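4. Connecting the Zisto dehumidifier to the mains

Read this section before you switch the unit on for the first time. If the dehumidifier has been lying on its side, stand it upright and leave it for 12 hours first.

4.1 Choose a position on a level floor, with clear space on all sides of the air grille.

4.2 Slide the water tank out, check that the float moves freely, and push the tank back until it clicks.

4.3 Unwind the mains lead fully. Do not run it under a carpet or behind a radiator.

4.4 Plug the unit straight into a wall socket. It draws 270 watts in normal use, and more for a moment when the compressor starts.

Caution: Do not share an extension lead with a heater, kettle or tumble dryer. If a lead has its own switch, make sure it can't be knocked off by accident - the unit loses its humidity setting when the power is cut.
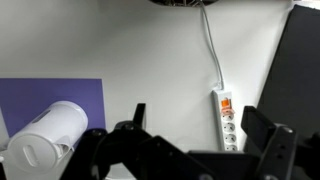 Nisha Bhatt wrote to us after the first edition to say that her unit went back to the factory setting every time the power went off at night, and she asked whether the timer could be used instead. It can. The timer keeps its setting as long as the unit stays plugged in and live at the socket.

4.5 Press the power button once. The fan starts straight away and the compressor follows after some 2 minutes.

4.6 Set the humidity with the plus and minus buttons. Hold both down to lock the panel.

Note: In a cold room the fan may run on its own while the coil defrosts. This is normal and can last up to 9 minutes.

4.7 To move the unit, switch it off at the panel, wait for the fan to stop, unplug it and empty the tank.

For continuous draining with the Brultik hose kit, see section 5.

Section revised 2024-05-08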